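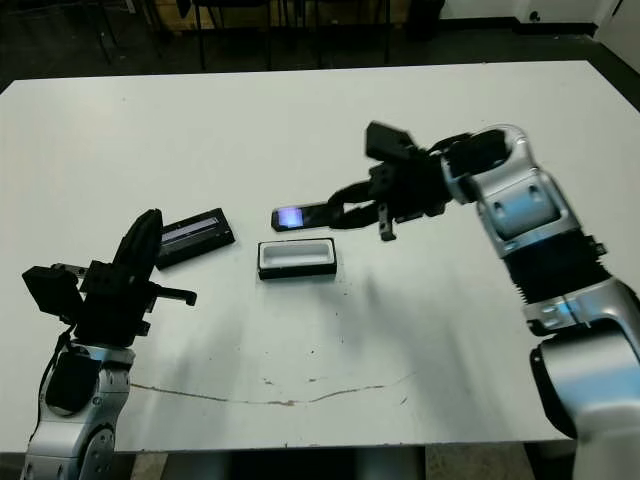

Return labels should be printed by the seller and placed in the box before it ships. The practice was common in mail order for decades, and it has been dropped for reasons that do not hold up when the costs are added together.

The case for dropping it is simple. A label costs money to print, most labels go unused, and a customer who finds one in the box may be tempted to use it. A web portal costs nothing per order and collects a reason code. On a spreadsheet limited to the outbound side of the warehouse, the portal wins.

The inbound side is where the difference appears. A parcel with a preprinted label arrives with a barcode tied to an order number. A parcel from a portal arrives with whatever the customer managed to produce: a code shown at a counter, a label printed at the wrong scale, a handwritten address, or no order reference at all. The last group is small by volume and large by labor. It has to be opened, identified by its contents, matched to an account, and held until someone approves the refund.

Eimear Dolan ran the returns desk at Geraghty, a seller of small household electronics, through the change from one system to the other. In her last month with printed labels, 4 of 657 returned parcels could not be matched on arrival. In the same month a year later, under the portal, the number was 213. Order volume was almost the same. The savings on labels were reported to management as a line item. The extra hours at the desk were charged to general handling and did not appear anywhere as a cost of the portal.
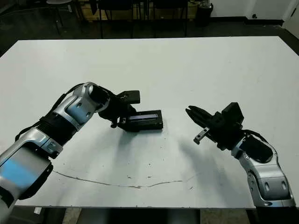 Girnitville, May

Aled Probert, who planned the portal at Geraghty, disputes part of this. His position is that unmatched parcels are a training problem, and that customers learn the process after one or two returns. This would be a fair answer if the same customers returned things often. Most do not. A person who sends back one item every two years is a first-time user each time, and the process has to be designed for that person.

He also points to the reason codes, and here the argument for the portal is weaker than it looks. The first option in the list is selected far more often than the condition of the goods would support. Rhiannon Harries, who handles supplier claims, stopped using the codes and went back to inspecting the items. A paper slip with a blank line for comments gave her less data and better information.

There is a middle course. Rakgate, a smaller seller in Milthorpe, prints the order number as a barcode on the packing slip and asks customers to leave the slip in the box. The carrier label is still issued online. This costs one extra field on a page that was being printed anyway. It does not help when the slip has been thrown out, but it removes most of the work of identification.

My preference remains the full label. If a company will not pay for it, the barcode on the slip should be the minimum, and the hours spent on unmatched parcels should be charged to the returns system that produces them.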